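Fruit in a Box: the Living Room Table

I was told a gift box makes fruit taste better. I have my doubts. The Guscombe people swear by it, and the Corton newsletter gave it a whole page in January, so I gave in and covered the table with the plaid cloth.

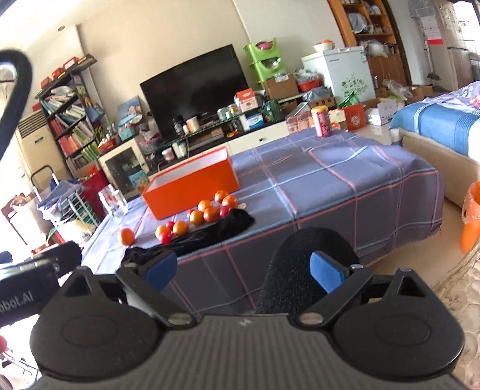

Oranges and small red fruit in front of the open box, black material along the near edge.
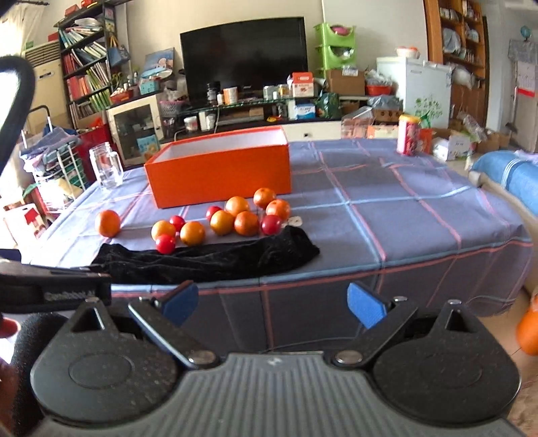
Eight oranges to a box is the Guscombe rule. Why 8? The leaflet runs to 58 lines and never says. It does tell you to put the heavy ones on the bottom, which I could have worked out alone.

Then there's the lining. Beltix sells a sheet for 50 cents that is supposed to keep fruit fresh longer. Longer than what? I've kept oranges in a plain bowl for years and they did fine until somebody ate them.

Solberg makes a bigger box, if you want one. I don't. It costs more and the lid is the same flimsy thing.

I'll try the box once, for my sister-in-law, and ask her how they tasted.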